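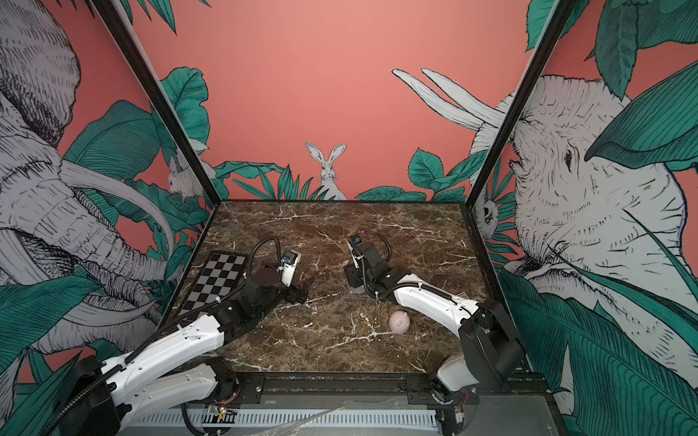
## Foster homes wanted for lost and stray dogs, Mallwood area

Mallwood Stray Dog Line is looking for 31 new foster homes before April. We take in dogs found loose in Mallwood, Pudow and the farms along Jitaru Road, and hold them while we look for their owners. Last year we handled 171 dogs, and the kennel has room for far fewer than we get.

**What you would do**

- Keep one dog at a time, usually for two to six weeks
- Feed and walk it on a leash twice a day, no off-leash time at all
- Send a short note on eating, sleep and behavior every third day
- Bring the dog to the clinic on Fusar Street for its checkup and shots
- Be home, or have another adult home, when a possible owner comes to identify it

**What you need**

- To be 21 or older and live within 50 miles of Mallwood
- A fenced yard, or a ground-floor door that opens to the street
- Written permission from your landlord if you rent
- Current rabies shots for any pets you already have

We pay for food, vet care and a crate. Fostering is unpaid, but we refund gas for clinic trips — keep your receipts. Small children in the home are fine with some dogs and not others, so please give their ages when you apply.

**How to apply**

Pick up a form at the front desk or ask for one by mail at Mallwood Stray Dog Line, P.O. Box 846. Piroska Bíró reads the applications and will call to set up a home visit. Questions about dogs with medical needs go to Nidia Montoya at the clinic. If you have fostered for us before, you can skip the form — just tell Piroska which months you are free.

Posted November 12, 2021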